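**Hanging vs. laying flat, let's have it out (long, sorry)**

**skekside_inks** wrote:

OK so I've been doing brush lettering for years and only got into Chinese calligraphy last August, and I am already on my third opinion about how to dry a brush. My teacher says hang it, tip down, always. The lady at the shop says hanging is for display and you dry it flat on a towel with the tip hanging off the edge of the table. The leaflet that came with my goat hair brush says both, in the same paragraph!!

What do you all do? I've got one good brush (650 for the big one, and yes my husband knows) and I don't want to wreck it.

**Marnomar** replied:

Hang it. Rinse in cool water until it runs clear, squeeze gently toward the tip, shape it with your fingers, hang it. The water goes down and out. If you stand it up in a jar the water sits in the ferrule, the glue goes, and then you're picking hairs out of your 永 for the rest of its life.

I used a coat hanger and binder clips for ages before I got a proper rack, and the brushes never knew the difference.

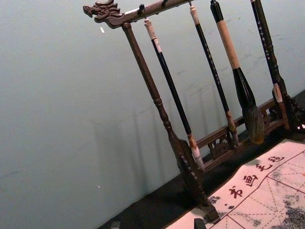
*My rack, dragon end. Secondhand, 175 with shipping.*

I do like having it on the desk though. I practice more when the stuff is out where I can see it, and when everything lived in a drawer I'd go two weeks without touching it.

**GerritM** replied:

Gonna disagree with the hanging crowd. I lay mine flat for the first night and hang them after that. If the brush is really soaked and you hang it right away, gravity pulls the water through but it also drags any ink you missed right down into the tip. Then you get that crusty point. Flat on a paper towel, swap the towel once, hang in the morning.

Nice dragon btw.

**Marnomar** replied:

> drags any ink you missed

So don't miss any ink, Gerrit! :)

**GerritM** replied:

With bottled ink? Good luck. That stuff has shellac or whatever in it and you can rinse until your water bill comes in at 2377 and there's still gray coming out of the belly. Stick ink, sure, I'd hang those straight off.

**wilma_mulder** replied:

He's right about bottled ink, I hate to say. I ruined two wolf hair brushes that way. I keep a cheap set for bottled and only use ground ink with the nice ones now.

Also, please don't anybody use hot water. I did a workshop in Jena where a guy ran his under the hot tap and the whole head slid out into the sink. He glued it back in with something from the hardware store and it came out crooked.

**duygu.a** replied:

Can I ask a dumb one? My brush has no loop on the end. How am I supposed to hang it at all?

**skekside_inks** replied:

Not dumb, mine lost its loop in the first week!

**Marnomar** replied:

Twist the little screw eye type into the end if the handle's bamboo and has a plug, otherwise tie waxed thread around it and a dab of glue. Takes five minutes. Make the loop bigger than you think, or you'll be fishing for the hook with ink on your hands.

**Vermeulen301** replied:

Unpopular opinion: none of this matters much. I roll mine up damp in a bamboo mat and throw it in my bag. Same brush for six years.

**wilma_mulder** replied:

Damp in a mat is how you get mildew. Have you smelled it lately?

**Vermeulen301** replied:

It smells like ink. Everything I own smells like ink.

**skekside_inks** replied:

lol ok. So I'm hearing: cool water, stick ink only for the 650 brush, flat overnight if I'm not sure it's clean, then hang. I'm going to try Gerrit's way this week and the straight hang on my cheap one and see if the tips look any different. Will report back.

Wilma, what do you use to grind on? I have a stone but it feels slippery and takes forever.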